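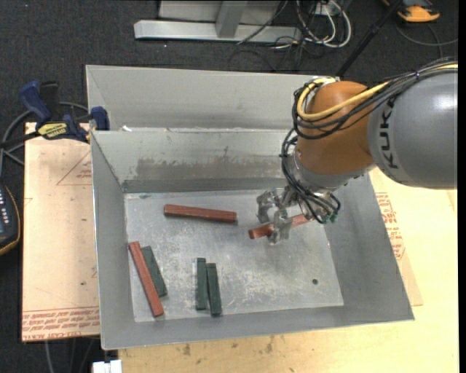
Valeriano Arroyo thought we should have started with the blocks, and after a whole afternoon at the Trirnis open day I'm inclined to agree with him! They sit in a big gray metal bin on a wooden table, reddish-brown ones and dark green ones lying every which way, and the floor of that bin is wonderfully scratched up. I could have stayed there an hour, but we wandered on to the Figueroa hall (lovely coffee, by the way) and caught the 62 bus home, tired and happy.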